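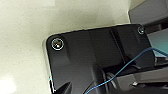

Leave the old plate on the wall until the new one is out of its bag, one reader wrote to us in February, after losing a screw down a heating vent and living with an open box for most of a month. It is good advice, and it came in with a stack of other letters when we asked what people had changed in their homes for very little money. We expected paint and cabinet knobs. A surprising number of the letters were about wall plates.

A wall plate is the flat cover that goes over a hole in the wall. Some have switches or outlets behind them. Others are blank and cover a box that is no longer used, or one where a cable comes out and goes somewhere else. Most houses have more of them than their owners would guess. The one I grew up in, in Norkcombe, had ivory plastic in every room, and the only time anyone looked at them was when the walls were painted.

Black is the color people ask for now. The counter staff at Uklow, a hardware store that has been on the same corner in Norkcombe since before I could drive, told me they used to keep black plates in a drawer and order them when the drawer was empty. They now have a full rack, in matte and in gloss. A plain single blank in gloss black costs 5 dollars. The same plate in white is cheaper.

Gloss and matte look close to the same on the rack. On a wall they are different things. A glossy black plate reflects the room. It picks up the window, the door frame and whoever is walking past, all in soft dark bands, and against a cream or beige wall the effect is strong. It also shows every fingerprint. A matte plate shows less of both and is easier to forget about. In a hallway where people feel for the switch in the dark, I would buy matte. Behind a desk, where hands rarely go, gloss is fine.

Then there are the screws. New plates often come with screws painted to match, and the paint chips at the slot the first time the driver slips. Plain metal ones are easier to live with. A bright screw head on black is plainly visible, so it is worth deciding whether you want it to be. Cross-shaped slots hold the driver better than straight ones, but they look busier. If you are reusing old screws, check that the heads match before you start. I have a plate at home with two different heads in it and I see it every time I sit down.

Textured walls take more care. A speckled or sprayed surface is never quite flat, and a stiff plate tightened hard against it will stand off the wall at one corner. Tighten a little on one side, then a little on the other, and stop when the plate stops moving. Plastic plates crack if you keep going. With a metal plate the wall gives first, and you are left with a dent in the shape of a corner.

Turn the power off at the panel before you take off any plate that covers wiring, and test that it is off. If the box behind it is loose or the wires look scorched, put the plate back, leave the circuit off and call an electrician.

Low-voltage cables are a separate matter. Many of the letters mentioned a thin cable that had nowhere to go, for a speaker, a sensor or a doorbell. A white one disappears on a pale wall and stands out badly on a black plate. The same goes for bright colors, and blue in particular. You can buy a plate with a small opening and a rubber ring, or run the cable along the baseboard in a paintable channel. Fiore makes a channel narrow enough for one cable, and Uklow sells it by the foot. Some people like a colored cable and leave it in view. It looks better pulled straight than hanging in a wave.

The largest job in the letters came from Surkden, an apartment building on the river side of town, where the plates in the halls and the laundry rooms were all replaced last winter. The building bought 246 of them. The bill for plates and screws came to 1193 dollars, and the old ones went into a crate in the basement, where tenants can take what they need. The letter said the crate still has close to its original weight.

For a single room, an evening is enough. Wipe the wall around the old plate before you unscrew it, and cut through any paint along the edge with a utility knife, or a strip of it will come away with the plate. Put the screws in a cup. New plates are sometimes a little smaller than old ones, and a line of the previous wall color can show around the edge, so keep some touch-up paint within reach.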